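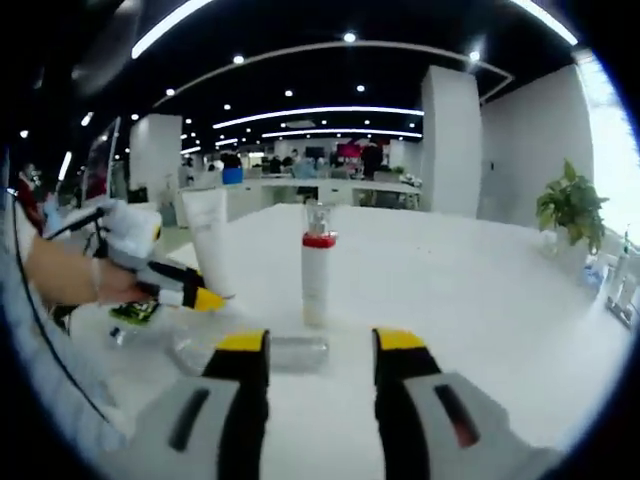

Unit 2: Sorting Bottles and Tubes

Welcome back, everybody! For this part of the course we're working with everyday containers (the kind you have by the bathroom sink), so please read through the notes from Lærke Bech before you begin.

A squeeze tube can stand on its cap with the flat crimped end up, and a tall bottle stands nicely on its base. Clear plastic is harder to spot on a white table, especially lying on its side, so do take your time with it!

Allow 60 minutes. Sorting sheets go to Girish Vashisht, page 9 on top.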